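Tracing a Hand Stall at a Shelf Opening in Simulation

Applies to: Girby two-arm pole models, Laxdal scene loader
Last checked: Tuesday, August 17, 2021

Use this procedure when the arm reaches a shelf normally, stops at the opening, and the run ends with a joint effort fault on one or more fingers. The controller reports the fault as code 331. The usual cause is a collision shape that does not match the visible shelf. Fix the shape before you change any gains.

Before you start

Save the failed log under a new name. The loader overwrites the last log on restart, and Gülizar Dursun lost two days of traces this way. Turn off automatic retry. With retry on, the hand pushes against the same contact until the solver gives up, and the first contact is buried under later ones.

Step 1. Find the first contact

Open the log and sort by step number. Ignore the line that carries the fault code. Scroll up to the first contact pair that names a finger link. In our case the pair was a fingertip and the cabinet side panel, 97 steps before the fault. The shelf was not in the list at all.

Step 2. Pause before the contact

Reload the scene and set a breakpoint 11 steps ahead of the first contact. Orbit the view until you can see the hand and the shelf opening together. Leave the second arm where it is. Moving it changes the load on the pole and the run will no longer match the log. 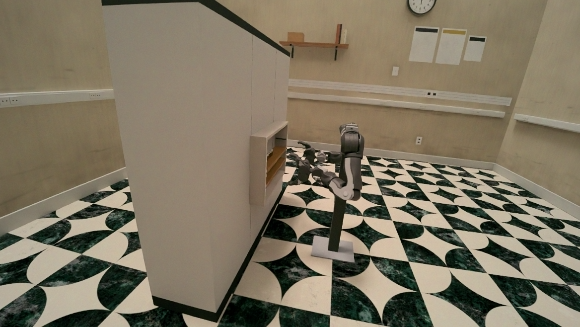 Figure 1. Reaching hand at the shelf niche, second arm upright.

Now switch on the collision overlay. If a solid block covers the opening, the cabinet was imported as one convex hull. The renderer draws the niche correctly, but the physics engine treats it as a closed wall.

Step 3. Rebuild the shape

Select the cabinet body and delete its hull. Run convex decomposition with the niche as a separate group. Check each shelf level in the overlay - thin boards are sometimes merged with the one above. Do not scale the hull down to clear the hand. Şengül Kahraman tried that first, and the fingers then passed through the side panel without any contact being logged.

Step 4. Rerun at low speed

Set the effort limit back to its default and run the reach at reduced speed. The fingers should enter the opening with no contact pairs listed. Restore full speed only after a clean pass.

If the fault returns

Compare the cabinet frame in the scene file with the one in the planner. An offset between the two gives the same code, but the first contact will name a shelf board. Correct the planner copy, reload, and repeat from Step 1.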